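Plurkthorpe Counter Kit – Progress Report to the Hollis Fund
Jun 25, 2020
Prepared by Vasylyna Nazarenko

Status

The two-arm counter kit from Zhuravel has been under review at our site for 6 weeks. The budget line for the lease is 70 percent spent. No change to the end date is requested.

Work done this period

We logged 266 handoffs with boxed and boated pastries. Most drops came from boxes gripped too near a corner. Lukian Tymoshchuk rewrote the grasp step so the arm closes lower on the side wall, and the drop rate went down after that. The supplier replaced one set of fingertip pads under warranty.

The manual is thin on recovery. After a stop, staff have to home both arms before restarting – this takes longer than the sales sheet says. We have asked Zhuravel for a shorter routine.

Current setup

Donuts are placed in kraft-paper holders on white trays with clear hinged lids. The lids stay open while the arm is working.

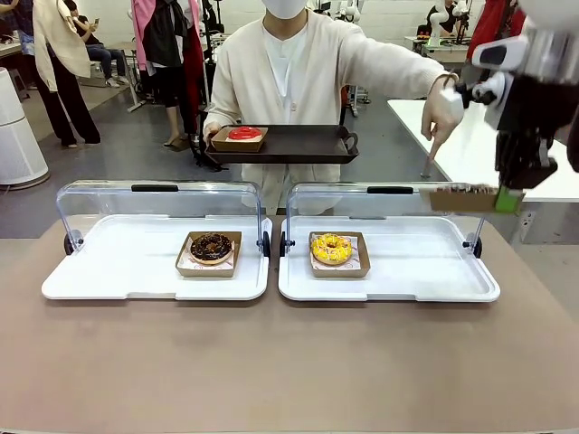

Photo: Lukian Tymoshchuk / Plurkthorpe

The gripper takes the paper container and does not touch the donut. Glazed items remain the main test load, with a person working across the table from the trays.

Spending

Parts and shipping came to $2,873 this period. The Clultholm invoice for spare pads is still open.

Next steps

Lid closing by the arm, then a second round of handoffs with new staff. We need a decision on the lease extension before the next report.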